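Nasteck Folding Workbench, Two Months In

I bought the Nasteck in September to replace a pair of sawhorses and a door. My shop is half of a one-car garage, so anything I work on has to fold up against the wall when I'm done. The bench costs more than the two others I looked at, the Dodcombe and the smaller Hellel, and I wanted to see if the extra money went anywhere useful.

Setup

The bench comes in one long box. The legs are already attached and you bolt on the lower brace with 11 bolts, all the same size. A wrench is included but I used a ratchet. It took 90 minutes, and a good part of that was spent redoing the brace after I put it on upside down. The drawing in the manual does not show which side faces up. Look for the two small notches and keep them toward the floor.

Top and legs

The top is beech ply with a clear finish. Mine was flat when it arrived and it is still flat. The finish marks easily. Glue comes off with a scraper if you catch it the same day, but stain soaks in along the edges. I now cover the top before any finishing job and throw the paper away afterward.

The legs lock with a steel pin on each end. The pins are stiff for the first week. There is very little side-to-side movement with the legs locked, and planing along the length of the bench is fine. Planing across it will walk the whole thing over a smooth floor. Rubber feet are sold separately, and they should be in the box at this price.

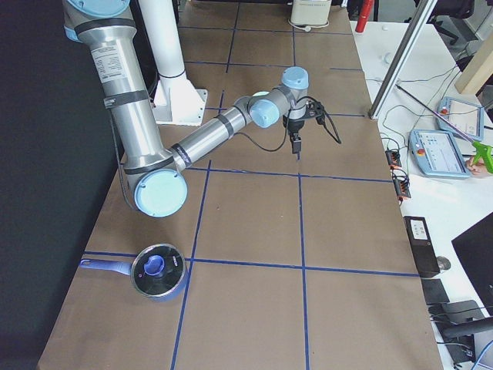 Vol. 2, Page 11

Vise

The front vise is the weak part. It opens wide enough for a drawer side, and the jaws meet evenly, but the handle slips when you lean on it. I tightened the collar screw and it held for a few days. A drop of thread locker fixed it for good. The Dodcombe has a better vise and a worse top, so you have to choose which one you would rather put up with.

Storage

Folded, the bench is as deep as a kitchen cabinet door is wide. It stands on its own, though I would strap it to the wall if there are kids in the house. It is heavy. I can move it alone but I would not want to carry it up a flight of stairs.

Would I buy it again

Yes, if it was on sale. For weekend furniture repair and small cabinets it does the job, and the top is the best I have used on a folding bench. If most of your work is held in a vise, get the Dodcombe. The Hellel is fine for painting and light assembly and costs a lot less.

Next issue: the Nishimura pull saw, with both blades.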